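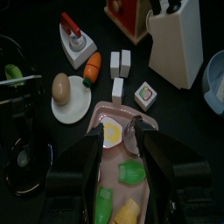

Club racing news: hill climb at Tircombe

September 19, 2018

The fourth round of our season was held on the hill at Tircombe, and I think most members will agree that it was the best day of racing we have had this year. We received 136 entries, but the programme allows only 119 starts, so a number of drivers went on the reserve list. I am sorry for those who waited all morning and did not get a run. They will have first choice of places at the next round, if they send the form in time.

The road was dry from the first run to the last. In the practice it was still cold under the trees, and several cars lost the rear at the second hairpin, where the surface was repaired in March and is now much smoother than the rest. After the sun came on it the grip was better and the times started to fall quickly.

In the open class the fight was again between the Wu team and the blue Ginness car. Ginness was faster in the first run by a clear margin. The Wu mechanics then changed the rear tyres for a softer type and took a little wing out, which looked to me like a brave decision with so many fast corners in the upper part. On the second run their car was quicker at every timing point and took the win. Ginness made a mistake at the stone bridge, a wheel touched the grass, and after this the run was finished in practice, although the car reached the top without damage.

With this result the two teams are only 2 points apart in the championship, Wu in front. One round remains. I have followed this series for many years and I can not remember that it was so close at this stage.

The historic class had fewer cars than we hoped. The small Brirnaditz coupe, which many of you asked me about, did run, and it sounded wonderful between the stone walls. It is not a fast car by the standard of today - the engine gives up to 70 horsepower when it is in a good mood - but it was third in its class and got the loudest applause of the afternoon. The gearbox was making a noise on the way back to the paddock. The owner believes it is a bearing, and the car may miss the last round if the part can not be found.

There was one longer interruption, after lunch, when a car in the junior class went into the tires at the exit of the quarry corner. The driver got out without help and was checked by the doctor, and everything was fine. The barrier needed to be built again, so we lost a good part of the hour and the third runs were cancelled for all classes. Some drivers were not happy with this. The rule in the regulations is that all classes must have the same number of timed runs, and there was not enough daylight to do it differently.

A few practical points for the final round. Scrutineering opens earlier than last time, because the queue at Tircombe was too long and reached the public road. Please bring your licence and your club card together, not only one of them. The colour of the paddock pass is now green, and the old ones will not be accepted at the gate. Trailers must be left in the lower field - also the short ones.

The complete results are on the board in the clubhouse, and the corrected times for the junior class will be added when the timekeepers have confirmed them. If you find a mistake in your own result, please write to the secretary before the end of the month.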